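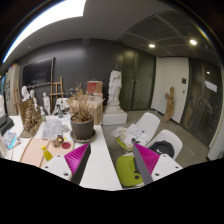 Studio table clips, read me first

Part of the Trimutix set. Covers the long white table in the art room at Porotthorpe and the stuff that lives on it. Put together by Tuncay Polat, mostly in December, mostly in a rush. Ask me if something doesnt make sense.

What's in it

182 clips, table clearing and small object sorting
131 of those have labels, rest still to do
20 held back for testing, don't train on them

Things on the table

Names to use in labels. Keep to these please, we had four words for the saucer at one point.

plant pot: dark, round, dried-out plant in it. Label stays "plant pot" even though the plant is long past saving
saucer: wide one under the pot. Has bits in it. Separate label from the pot
board: pinkish tan, has a seam across it
yellow bottle: small, narrow neck
red disc: flat, dark red. Not a lid, or we don't know that it's a lid, so "disc"
newspaper: also covers loose printed sheets
cup: small whitish one
sculpture: the brown carved one, on its own base. One label for the whole thing, base included
green bottle, small: the pale one
green bottle, conical: the darker one
packet: crinkly, clear, colored contents

Background only, no labels: the white figures, the easel, black equipment at the far end.

Tasks

1. Move bottles off the board
2. Stack the newspaper
3. Pot and saucer to the other end, together
4. Packet into the tray
5. Wipe the board
6. Put it all back

Task 3 is the messy one. Dry leaves drop, and crumbs off the plant are not labeled as objects. If the saucer gets left behind mark the clip "partial".

Folders

clips/ one folder per task
labels/ same names as clips, csv
guerin/ second pass by the Guérin group, their spelling differs in places, not merged yet
old/ ignore

Known problems

The brown round thing on the board with the yellowish opening has no agreed name. Currently "round brown". Suggestions welcome.
Small pale green bottle gets mixed up with the conical one in task 1. Fixed in most files, not all.
Cup goes missing behind the pot in alot of clips. Mark "hidden", don't guess.

Use

Fine for research and teaching. Credit Trimutix. Anything commercial, write to Grosovard first.

TODO: finish labels, merge guerin/, rename round brown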